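Progress Report to the Grulum Fund
Household Confidence Survey, Plelleck district
Reporting period: January to June

Summary of the period

The survey completed its second wave in May, and the data are now cleaned and weighted. We received 3453 valid answers, which is enough to report results for the district as a whole and for the larger towns separately. The confidence index was lower than in the first wave. The fall came mostly from the questions on housing costs and on plans for large purchases, while the answers on job security stayed close to where they were in winter.

We ask the Fund to read the figures for the smallest towns with caution. In Plaletti the response was weak in both waves, and a change of a few points there may be only noise.

Work completed

The questionnaire was revised in February, before the second wave went out. Two questions from the first wave were confusing for respondents and we have rewritten them. The old question on savings asked in one sentence about money in the bank and money kept for emergencies, and many people answered only one half of it. It is now divided. The question on expected prices now gives a fixed time of twelve months, as the Fund's reviewer suggested in the comments to our first report.

Interviews were done by telephone and by web form. The telephone part took longer than planned, mainly in the weeks before Easter, when many calls were not answered. We extended the calling hours to 8 in the evening and this helped. The web form had fewer complete answers from persons over 65, so the weights for this group are higher than we would like. The method note explains how they were calculated.

We also finished the section on durable goods. Respondents were asked if they plan to buy, postpone or give up a purchase in each of 20 categories, from kitchen appliances and furniture to home exercise equipment. Postponing was the most common answer for furniture and cars. For smaller items the answers were more divided, and we do not yet see a clear pattern by income.

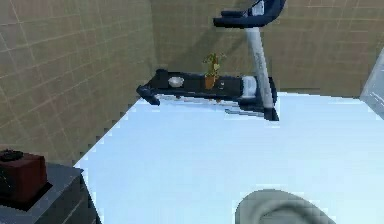
Results in short

Households that rent were more pessimistic than households that own, and the distance between them has grown from the first wave. Among owners, those with a variable-rate loan answered almost the same as renters. We did not expect this, and we will look at it again in the third wave before we write anything stronger.

Small shop owners in Wilczyńska, who answer a separate short form, reported slower sales of household goods in spring. Their number is small, and we include the result only as background.

Difficulties and delays

The price comparison table is 3 weeks late. The supplier of retail price data changed its product codes in April, and we had to match the old codes with the new ones by hand. The matching is complete for food and fuel. Clothing and electronics are still open — we expect to deliver them together with the final tables.

Budget

Spending is within the approved plan. Telephone costs were higher than foreseen, and translation costs were lower. We ask for permission to move the unused translation money to the telephone line for the third wave. The total amount of the grant does not change.

Next steps

The final tables for the second wave will be sent in July, with the method note attached. Recruitment for the third wave starts in September. Before this date we need the Fund's decision on the budget transfer and on our proposal to enlarge the sample in Plaletti.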